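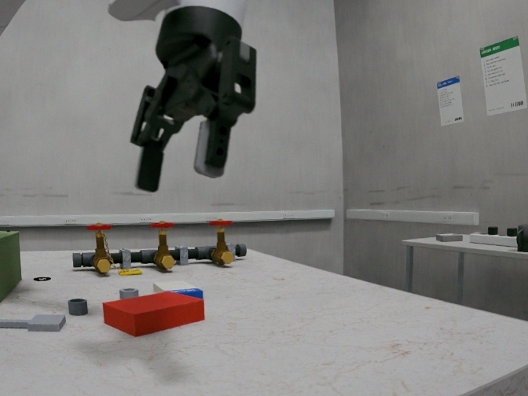

A pale tabletop with fine reddish veins, gray walls behind.

Every travel site I read before booking told me the Nomcombe coast pass would pay for itself. I bought one anyway, used it for 5 days in August, and I've been doing the math ever since.

The pass costs 2985 in the local money, which the clerk at the Halleck ferry office said very quickly while looking at something else. For that you get "unlimited" ferries, the hill bus and entry to 3 museums. Unlimited means two crossings a day. The hill bus runs when it feels like running. One museum was shut for the whole month, and the website still had it listed as a highlight.

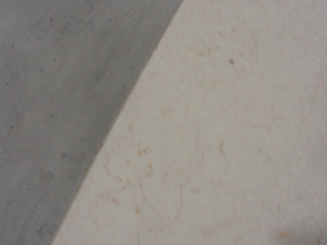 Is the Nomcombe pass worth buying for a short stay?
Only if you plan to ride the ferry every single morning and come back every single night. I didn't, and single tickets would have left me 1000 better off.

I'll give them the crossing to Esonitz, though. It takes less than an hour, the coffee on board is drinkable, and the harbor is nice to walk into if you get off before the tour groups do. The old town is small. People who say you need two full days there are either very slow walkers or they own a guesthouse.

Then there's the food question. All the lists send you to Aydoğan, up the steps behind the fish market, and I went in expecting to be let down
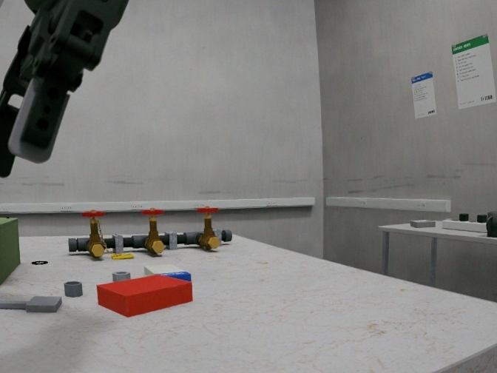 because places on lists usually let me down. The soup was good. The bread was better. The fish was fine, the same fish I had two doors down for a lot less, and I waited far longer for it. Go for lunch, skip the fish, and don't believe the sign about the sea view - it's a view of the bus stop.

I put a shorter version of this on a travel forum and got one useful reply.
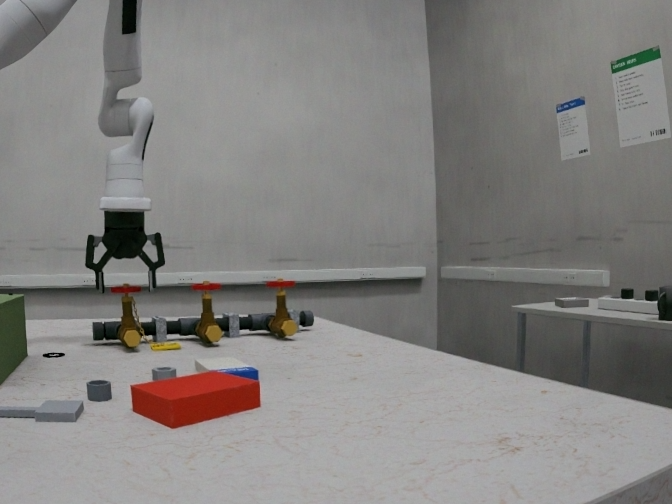 Marshlight22: You bought the wrong pass. Ask for the ferry-only card at the Halleck counter, they don't advertise it and it doesn't have the daily limit. Agree on the fish.

So there may be a better card. I never saw it on any price board, and I read them all while waiting for the hill bus. If you manage to get one, tell me what they charged you.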